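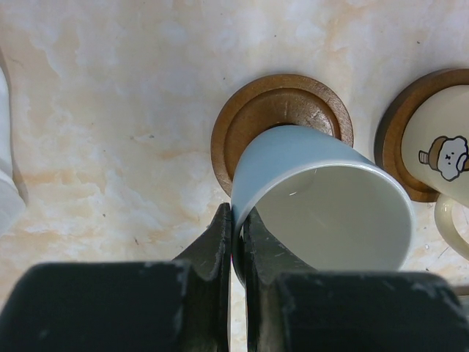 ¿Qué cambia en la nueva versión del software de control de Rurnamine? El módulo que decide la fuerza y la trayectoria de la pinza deja de trabajar con un plan cerrado y pasa a recalcularlo durante el movimiento, a partir de lo que recibe de la percepción y de los sensores de los dedos.

El Instituto Kamath de Automatización ha publicado la versión 4 de Rurnamine, el conjunto de programas de percepción, planificación y control que desarrolla para brazos manipuladores de uso general. La actualización está disponible desde el sábado para los centros adheridos al programa y se incorporará de manera gradual a los equipos del propio instituto a lo largo de noviembre.

La novedad principal afecta a la planificación de agarres. En las versiones anteriores, el sistema calculaba una pose de la pinza antes de iniciar la aproximación y la mantenía hasta el cierre de los dedos. Ese procedimiento ofrecía resultados aceptables con objetos apoyados sobre su base, pero perdía fiabilidad con piezas de vajilla volcadas, en las que el asa puede quedar oculta y el borde es la única zona accesible. El nuevo planificador, denominado Vavero, genera varias poses candidatas, las ordena según la estabilidad prevista y conserva las alternativas en memoria mientras el brazo se desplaza. Si la estimación de la posición del objeto varía, el sistema cambia de candidata sin volver al punto de partida.

«El agarre por el borde se trataba como un caso especial, con reglas escritas a mano que cada laboratorio modificaba a su manera», ha señalado Pacita Policarpio, responsable del área de planificación del instituto. «Hemos retirado esas reglas y las hemos sustituido por una única función de coste, documentada y ajustable. Un taza tumbada, un cuenco o un vaso se resuelven ahora con el mismo código.»

El módulo de percepción también ha sido objeto de revisión. La segmentación de objetos utiliza la imagen de la cámara de muñeca de forma continua, incluso en los últimos centímetros de la aproximación, cuando los dedos ocupan buena parte del campo visual. Para ello, el programa resta de la imagen la silueta conocida de la pinza —que cada centro debe calibrar una vez— y estima el contorno del objeto con los píxeles restantes. La documentación técnica advierte de que las superficies con vetas, como las encimeras de aspecto marmóreo, y los esmaltes claros siguen siendo condiciones exigentes, y recomienda repetir la calibración cuando se sustituyan las almohadillas de los dedos.

En cuanto al control, el cierre de la pinza se realiza ahora en dos fases. En la primera, los dedos avanzan a velocidad reducida hasta detectar contacto. En la segunda, la fuerza aumenta hasta el valor mínimo que evita el deslizamiento, con un límite superior que el usuario fija para cada clase de objeto. El instituto ha incluido valores iniciales para cerámica, vidrio, madera y plástico rígido, y aconseja no elevar los correspondientes a bordes finos sin una prueba previa.

La evaluación interna se llevó a cabo con un repertorio de 47 tareas de mesa, entre ellas recoger tazas, colocarlas sobre posavasos y retirar un objeto situado junto a otro sin desplazar este último. De ese repertorio, 18 tareas no figuraban en la evaluación de la versión anterior. Los registros completos, incluidos los intentos fallidos, pueden consultarse en el repositorio del proyecto junto con los ficheros de configuración empleados.

La publicación incorpora asimismo Dirkolov, una herramienta de inspección que reproduce de manera sincronizada la imagen de muñeca, las poses candidatas y la señal de fuerza. Su finalidad es facilitar el análisis de cada intento y determinar en qué módulo se originó un error. Según Lewis Forsyth, coordinador de herramientas, hasta ahora esa labor exigía cruzar tres registros con relojes distintos. «Una parte considerable de las incidencias que recibíamos como fallos de planificación eran desfases entre la cámara y el control», ha indicado. Dirkolov puede instalarse por separado y admite registros generados con la versión 3.

Los centros que mantengan reglas de agarre propias deberán migrarlas al nuevo formato. El instituto ha preparado una guía y un programa de conversión, si bien este no cubre las reglas que dependan de marcadores visuales externos. La versión 3 recibirá correcciones de seguridad durante 8 meses; transcurrido ese plazo, dejará de tener soporte.

Queda pendiente la integración con pinzas de más de dos dedos, prevista inicialmente para esta entrega y aplazada a la siguiente. El área de planificación ha abierto un periodo de consulta para que los centros adheridos comuniquen qué modelos utilizan y qué interfaces de control necesitan. Las respuestas se recogerán a través del formulario habitual del programa.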